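Sprechernotizen: Zwei Greifer, ein Blechteil. Vergleich an der Übergabestation
Vortrag Naledi Gumede, Stand 21/07/2024
Redezeit 20 Minuten, danach Fragen. Bheki Mabuza übernimmt den Teil zur Steuerung.

Folie 1: Titel
Kurz begrüßen. Sagen, dass die Folien hinterher als PDF verschickt werden. Keine Vorstellungsrunde.

Folie 2: Aufgabe
Shabalala wollte wissen, welcher Greifer geprägte Blechplatten vom Tisch aufnimmt und auf dem Nachbartisch ablegt, ohne dass jemand nachrichtet. Die Platten haben Rippen, Sicken und Löcher. Glatte Flächen zum Ansaugen gibt es nur wenige. Magnetgreifer waren von Anfang an ausgeschlossen, weil das Material nicht magnetisch ist. Falls jemand nach Aluminium fragt: ja.

Folie 3: Die beiden Kandidaten
Jolleck: Vakuumgreifer mit vier Saugern, jeder einzeln abschaltbar.
Sarik: Parallelgreifer mit flachen Backen, fasst die Platte am Rand.
Beide am selben Arm, mit demselben Flansch. Umbauzeit nicht in die Taktzeit eingerechnet. Das beim letzten Mal vergessen zu sagen, kam dann als Frage.

Folie 4: Kamera
Kopfkamera für die grobe Lage, Handgelenkkamera für die letzten Zentimeter. Die Kopfkamera allein hat nicht gereicht. Die blanke Platte liegt auf blankem Stahl, und die Kantenerkennung hat anfangs die Tischkante für den Plattenrand gehalten. Belichtung ist seitdem fest eingestellt.

Folie 5: Zahlen
Insgesamt 1.238 Griffversuche, davon 692 mit Jolleck, der Rest mit Sarik. Die ungleiche Verteilung offen ansprechen: Bei Sarik mussten wir nach einem Backenschaden unterbrechen.
Jolleck hatte 38 Fehlgriffe. Fast alle an derselben Stelle, ein Sauger über einem Loch. Nach dem Versetzen dieses Saugers trat der Fehler nur noch bei verdrehter Platte auf.
Sarik hat weniger Platten verloren, brauchte aber länger, weil der Arm seitlich anfahren muss. Keine Prozentzahlen nennen, solange die Versuchszahlen so weit auseinanderliegen.

Folie 6: Steuerung (Bheki)
Alte Steuerung gegen die von Jolley. Die Aufzeichnung umfasst 3.049 Bahnen, mit und ohne Last. Die neue fährt ruhiger an, vor allem beim Abheben. Bei der alten schwang die Platte nach, und wir mussten vor dem Ablegen warten. Wartezeit auf der Folie rot markiert.
Bheki zeigt das kurze Video. Ton aus.

Folie 7: Aufbau im Versuchsraum
Foto groß, ohne Text daneben. Ein paar Sekunden stehen lassen.

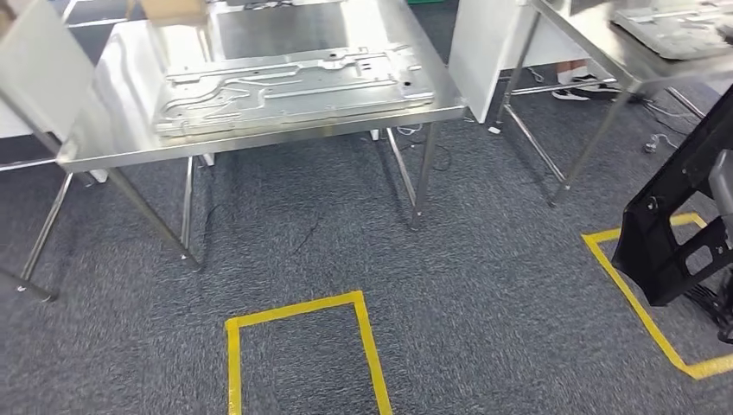
Beim Greifervergleich hat uns die Standposition mehr beschäftigt als der Greifer selbst. Steht der Arm ein Stück zu weit rechts, kommt Sarik nicht mehr sauber an die hintere Kante, während Jolleck von oben noch greift. Die gelben Rechtecke auf dem Teppich zeigen, wie wir Standflächen am Boden markieren. Hier mit dem Zeiger auf die Platte auf dem mittleren Tisch gehen: Sie liegt längs zur Tischplatte, und man erkennt die kleinen runden und ovalen Löcher, um die es auf Folie 5 ging. Dann weiter zur zweiten Platte auf dem rechten Tisch. Wer nach den Kabeln am Boden fragt: Für die Werkshalle ist eine Führung von oben vorgesehen.

Folie 8: Was wir nicht getestet haben
Gestapelte Platten. Ölige Platten, wie sie direkt aus der Presse kommen. Dauerbetrieb über eine ganze Schicht. Zum Öl wird sicher gefragt, die Sauger von Jolleck gibt es in einer anderen Mischung, bestellt sind sie noch nicht.

Folie 9: Empfehlung
Jolleck mit versetztem Sauger, Steuerung von Jolley. Sarik als Reserve behalten, für Plattentypen mit sehr vielen Durchbrüchen. Vor der Entscheidung die fehlenden Sarik-Versuche nachholen, mit neuen Backen und derselben Bahnplanung.

Fragen
Preise nur auf Nachfrage, Liste liegt bei Bheki. Fragen zur Sicherheitsabnahme notieren und schriftlich beantworten.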